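Subject: Re: [vernari-growers] Starting leeks and onions from seed

On January 29, 2023, a list member wrote:

> I have the Brulari onion seed from the swap and want to start it this week. The packet only says "sow early." Last year I sowed in April and the bulbs were the size of walnuts at harvest. Do I need a heat mat? And does anyone know if the Danladi leek can go in the same tray? I have one 70-cell tray and not much windowsill.

Now is a good time for the onions. I would not wait past the middle of February where we are. Onions start to bulb when the days get long enough, and whatever leaf they have by then is what you get to work with. An April sowing gives you a small plant in June and a small bulb after that.

I don't use a heat mat. They come up fine at normal room temperature, they just take longer. My Brulari took 12 days last year on top of the bookcase. Move them to the window as soon as you see the first loops, or they get leggy fast.

> does anyone know if the Danladi leek can go in the same tray?

Yes, but put them at opposite ends and label both. The seedlings look the same for over two months. I mixed mine up once and planted leeks in the onion bed.

A few other notes:

- Sow 2 seeds to a cell if the seed is from the swap. Mine was older than the label claimed.
- Cut the tops back to three inches when they flop. You can eat the trimmings.
- Water from below and let the tray drain. Damping off got a whole row of mine one year.
- Hold off on feeding until they have been up a few weeks.

I filled 70 cells last winter and 69 came up, so a small tray is plenty for one household. If you run short of windowsill, yogurt tubs and paper cups work too. Onions don't mind being crowded in a deep cup as long as there are holes in the bottom. You can tease them apart at planting time - the roots look worse than they are.

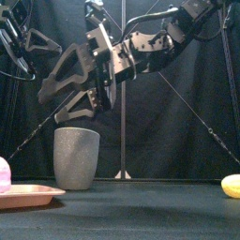 *Arm and gripper, with the fingers apart and a cup below.*

For planting out I go by the soil more than the date. Mine usually go in before the end of April, and the leeks follow in May once there is room after the spinach. Set the leeks deep, in a hole made with a broom handle, and just water them in without filling the hole.

The Muvemeck plots are wetter than ours, so if that is where you are growing, make a raised row for the onions. The leeks will be all right on the flat.

I still have half a packet of the Danladi if you want it.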